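# Settlement

The order to sell came down at 9:40, before the auction on Restley had cleared. The desk was instructed to work the full position by the close, at no worse than 162, and to leave no trace larger than a fifth of the volume in any half hour.

I had covered Restley from the credit side since its bonds were first issued. The equity was not my instrument, but the two people who normally ran it were in Stanport for the refinancing, and the book passed to me by the rule on absences. I signed the handover sheet and entered the limit.

Restley made valves and seals for food plants. It had borrowed to buy Clomex in January, and the loan carried a leverage test at the end of each quarter. Our model had the company passing by a thin margin. The model took the Clomex receivables at face value. I had written a note on that, two pages long, and it had been filed under the wrong issuer code.

By 10:30 we had sold 17 percent of the line. The price was 171. The buyer on the other side was patient and came back at the same size each time, in lots of 798 shares. It was an odd number to pick. An algorithm will usually vary its lots to avoid being read, and this one did not bother.

I asked compliance whether we could see through the broker. They said no, and logged the question.

At noon the kitchen was quiet. I ate standing up and read the loan agreement again on my phone. Section 7 let the lenders transfer their claims without notice once a default was "reasonably anticipated." The phrase was not defined anywhere in the document. I searched it twice.

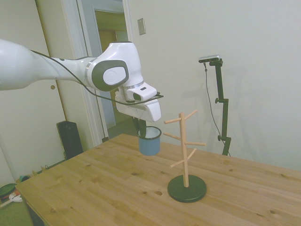 *A light blue enamel mug, held by the rim just above the table.*

The afternoon was slower. The price went to 166 and then to 164, and the same buyer stayed under it. I reduced our rate. At 2:15 Villalobos, the smallest of the four lenders, published its daily list of exposures, and Restley was not on it. It had been there the day before, between a shipping company and a chain of clinics.

I checked the list against the previous one line by line. Then I pulled the lot sizes from the morning and set them against the conversion terms in the bond prospectus. Each bond converted into 798 shares.

Someone was short the stock against the bonds and was now closing the short, one bond's worth at a time. They expected the bonds to stop converting. There was one event in the prospectus that did that.

I had a position to sell, a limit, and a set of public documents. Nothing in them was inside information. I wrote down the times and the sources on a single page, initialed it, and sent it to compliance with the note from January attached, this time under the correct code. They replied that I could continue.

I raised our rate back to the maximum. At 3:50 the last block printed at 162, which was the limit exactly, and the buyer was gone from the screen before the print had reached the tape.

The phone from Stanport rang at 4:06. I let it ring while I finished the blotter, and then I picked it up.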